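Bimanual cloth handling: planner keeps both wrists too far from the edge
Forum > Perception and Planning > Deformables

trusberg_al
I maintain the planning side of Skekura, our two-handed cloth stack. Demonstrations come from hand-held grippers, one per hand, each with its own fisheye. The policy outputs two wrist trajectories at a common rate and a low-level tracker follows them.

The problem is the approach to the cloth. On a bench the fingers close on the hem. On a bed they stop short, or close a finger width above the fabric and come away with nothing. The bench policy and the bed policy share weights up to the action head, so I'd expect the error to be in the data or in the pose track. Has anyone else seen a depth bias on wide, pale, nearly textureless surfaces?

I should add that the tracker is fine. Replay of recorded trajectories on the arm is repeatable. I log commanded and measured poses and the two curves sit on top of each other.

plestadeck_user
What is producing the pose track? If it is visual-inertial SLAM on the fisheye, a large plain duvet and a plain wall are close to the worst input you can give it. Corners are scarce and most of them end up at the rim of the lens, where your calibration is weakest.

trusberg_al
Visual-inertial, yes. Fisheye model with four distortion terms, calibrated per unit in October. Reprojection error was low across the whole image circle, but the board was never held right out at the rim, so take that for what it is worth.

k_gillies
Post some views. "Plain" covers a lot. And tell us how you align the two grippers, because if each has its own map then your relative pose is the difference of two drifting estimates.

trusberg_al
Separate maps, merged afterwards by matching keyframes. The relative transform is solved once per session and then held fixed. Gripper views from the bed set:

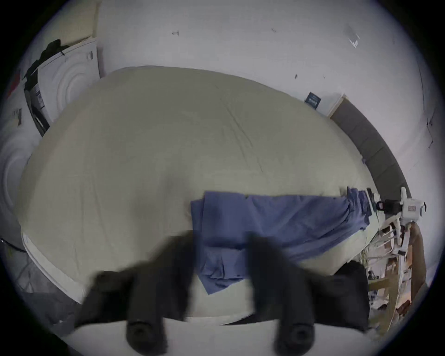
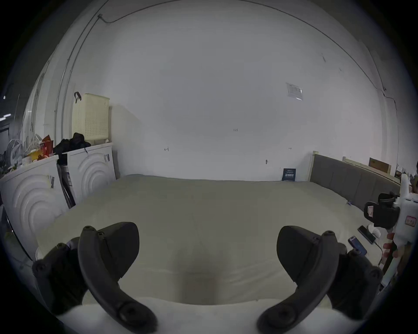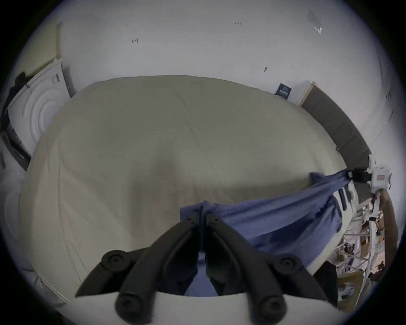

Cream bedding and a white wall in all three. The blue cloth is in the first and the last, and only in the last is it held between the fingers.

Efe Eze: holding the transform fixed is where I would look first. The merge can be perfect for the opening seconds and wrong by the time the hands reach the hem. Solve it over a sliding window and plot the translation. If it wanders, there is your finger width.

k_gillies
I disagree, or at least I don't think it is the whole story. Drift would give you misses in every direction. The original post says the fingers stop short or close above the cloth. A consistent sign suggests scale or calibration. Check the scale of each map against a known length before rewriting the merge.

plestadeck_user
Scale from the IMU is poorly conditioned if the hands move slowly and at constant speed, which is what people do when they are being careful with cloth. We had the same thing on Plestadeck. Asking for a brisk figure of eight at the start of each recording fixed most of it. It costs a few seconds and you trim it off.

trusberg_al
Ran both checks over the afternoon.

Sliding window: the relative translation wanders in the bed set and is flat in the bench set. So Efe has a point.

Scale: one map is consistently larger than the other in the bed set. So Kirsty has a point too. The direction agrees with closing too high.

The window was 40 keyframes. Shorter than that and the solve became noisy whenever the two views stopped overlapping.

k_gillies
Then fix scale first and repeat the window test. Some of that wander will be scale error showing up as translation when the hands move apart.

moffat_lennox
Different view. Why are you conditioning on absolute wrist pose at all? Express the actions relative to the current gripper pose and let the images close the loop. A slow scale error then matters only over one action chunk.

trusberg_al
Each hand is already relative to itself. The inter-gripper pose is a separate input, and that one carries the error. I could drop it, but when I tried that on the bench the hands lost tension across the cloth during the fold.

moffat_lennox
Keep the input and add noise to it in training, then. Scale it to the wander you measured. The policy will lean on it less near contact and still use it for tension.

Efe Eze
Noise hides the fault. Sort the maps out first.

moffat_lennox
Both can be done. The noise is a one-line change and the data is already recorded.

trusberg_al
Doing it in this order: rescale both maps to the measured finger opening, rerun the window solve, retrain 4000 steps from the shared checkpoint. Noise goes in as a separate run so the two can be compared – I don't want to change both and learn nothing. New recordings will get the figure of eight.

plestadeck_user
Finger opening is a short baseline to scale from. Use a printed tag on the bed frame if you can stand the extra step.

trusberg_al
Noted. The old set has no tag, so it is finger opening or nothing for those. Plots to follow in this thread once the first run has finished.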